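Speaker notes: "Honour your father and your mother" when they are old
Adult study, Ulstead chapel hall
Aug 18, 2021

Running order: opening, the text, the word "honour", what Jesus says about it, break, practical part, questions. Keep the opening short. Siebe Bakker is reading both passages, so wait for him to get to the front.

Opening

Most of us learned this commandment as children and heard it as "do what you are told". Ask who first taught it to them. Take two or three answers and move on.

Then say: the people standing at Sinai were mostly adults. Some had grandchildren. The commandment was given to grown men and women who had ageing parents living in the next tent, so tonight I want to read it as grown men and women.

The text

Exodus 20, verse 12. Siebe reads. Then Deuteronomy 5, verse 16, and ask them to listen for what is different. Deuteronomy adds "that it may go well with thee".

Point out where it sits. It comes after the sabbath and before the commandments about murder, adultery and theft. Some teachers put it on the first tablet with the duties to God, others on the second with the duties to neighbours. I don't need to settle that. Either way it stands on the join.

Mother is named as well as father. Leviticus 19, verse 3 puts her first.

The word

The Hebrew verb is kabed. It is related to the word for heavy. To honour someone is to give them weight. The opposite is to treat them as light, as if they don't matter, and that other word is used for cursing a parent.

Note that the commandment does not say love. It does not say agree with, either. Go slowly here. There will be people in the room whose parents were cruel to them. Say plainly that giving a parent weight does not mean putting yourself or your children back in harm's way. Don't hurry off this. If someone wants to talk afterwards, Refugio Ocampo and I will both stay.

What Jesus says

Mark 7, verses 9 to 13. Siebe reads again. Explain Corban: a thing declared as given to God, so it could not be spent on anything else. A man could say that what his parents might have had from him was Corban, and they went without. Jesus says this makes the word of God of no effect.

So he takes honour to include money and food. Proverbs 23, verse 22 can go in if there is time: "despise not thy mother when she is old". Also 1 Timothy 5, on widows, where children and grandchildren are told to look after their own household first.

Question for the tables: what are our Corbans? Church work can be one. I should own up to mine, the March when I was out at meetings most evenings and my father was on his own in Oltthorpe.

Five minutes at the tables, then break. Hymn 205 to call people back, first and last verses only.
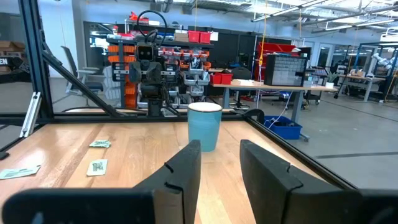

Blue cup on a wooden table.

Practical part

Three situations. Read each one out and let people talk before I say anything.

First, a mother who won't have help in the house. Her daughter thinks she isn't safe. Does giving her weight mean leaving her to decide? My view is that it usually does while she understands the risk, and that the daughter should keep asking and keep turning up.

Second, two brothers. One lives near and does everything. The other lives abroad and sends money. Both feel hard done by. Bring them back to Mark 7: money counts, and so does sitting in the room.

Third, a father who no longer knows his son. The son asks if there is any point in visiting. I would say the commandment has no clause about being recognised. Leave a silence after this one.

Mention the visiting rota. It has 12 names on it and needs more. The sheet is by the door. Lifts to the Ciobanu ward can be arranged through Refugio.

Questions

Likely ones:

The promise about long life. People will know good sons and daughters who died young. In Deuteronomy the promise is made to a nation about its life in the land. I would not hang it on any one person.

Step-parents and adoptive parents. Yes, I think so. Ruth and Naomi is the place to go.

Parents who have died. Short answer: how we speak of them.

Close with the prayer on the back of the sheet. Stack chairs on the left side, playgroup is in first thing.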